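# Packing books by remote control: how good is a hand-led demonstration?

Mariama Amegashie
Final year project, Bredell robotics lab
Submitted 1st April

## What I set out to check

The Jokitley handbook says that a new user can teach a two-armed cell to pack a bag "as easily as showing a friend". I did not believe this when I started in September and I believe it a bit less now. The task was dull on purpose: books lying on a table go into an open container, using both arms, with a person leading every movement through a pair of smaller hand-held arms. The motions are recorded and a model is trained on them later.

I recorded 371 attempts. Of these, 77 were thrown away before training, mostly my own fumbles. The handbook has no advice on what to throw away. My supervisor wanted everything kept, including the bad ones, and we did not fully agree on this by the end.

## Leading the arms

The leader arms weigh very little and give no feeling back. You can press a cover hard against the side of a box and your hands will not know it. I had to judge everything by eye, and judging depth by eye is poor when the gripper itself hides the edge you are aiming for. Lowering a book upright into a box was the worst part of the task for me. 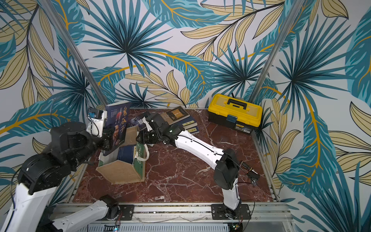

I got quicker over the first 50 attempts and then stopped improving. Acheampong's notes from last year report the same flat stretch but put it down to tiredness. I am not convinced. I took long breaks and it made no difference that I could find. My own guess is that an operator settles on one safe way of doing the job and repeats it, and this is a problem if the point is to give the model some variety.

The other habit I noticed was parking. When one hand was busy, the other tended to stay wherever I had left it. In the recordings this looks like a choice. A model trained on them has no way to tell that the second arm was waiting on a person who could only think about one thing at a time.

## Changing the container

Halfway through I was asked to use soft bags as well as stiff boxes. A soft bag gives way when a book or a finger catches the rim, so a path that worked for the box could not be trusted here. I found myself going in higher and slower, and the recordings got longer for it.

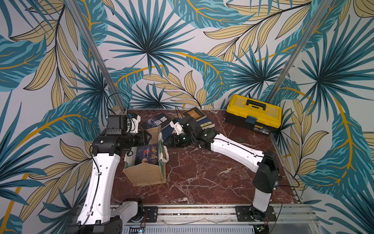
*Fig. 2. Left gripper over the jute bag, right gripper beside it, with one book inside and others still on the table.*

I would not mix the two containers in one training set again without labelling them. Sendley, the software we used for sorting, treats them as the same task unless you tell it otherwise, and I only found the setting after 300 attempts had been saved. Going back to label them by hand took longer than I want to admit in a report that is meant to be about saving labour.

## What the wrist cameras add

Each arm has a small camera near the gripper. These are sold as the answer to the hidden edge problem and they do help – up to a point. Close in, one cover can take up most of the picture, and a book held or leaning nearer to the lens goes soft. Large titles survive this. Small print mostly does not, so I would be wary of any plan to have the arm choose a book by its author line.

The operator cannot make much use of the view either. I tried leading the arms from the wrist pictures only, gave up, and went back to looking at the table. 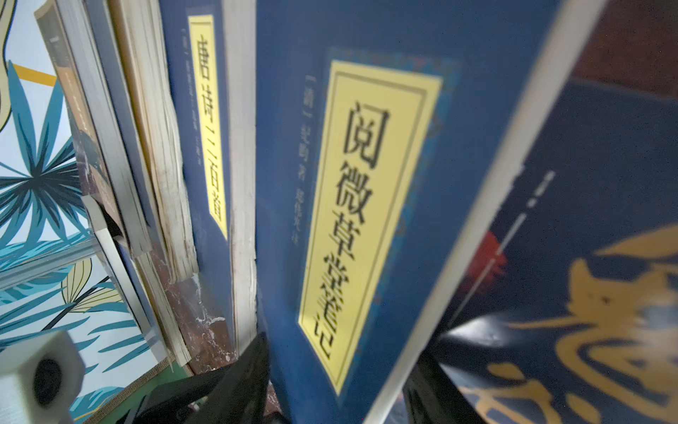 ## Limits of this work

There was one operator, and it was me. I knew what I hoped to find, so my discards should be checked by someone else before anyone quotes them. The books were all much the same sort of thing, and I have nothing to say about clothes, tins or anything round.

I have also left out a success rate for the trained model. We ran it, but the starting layout was changed between runs and I do not think the figures mean anything. If the project carries on next year, I would fix the layouts first, bring in a second operator who has not read this, and write down the rule for discarding attempts before recording any.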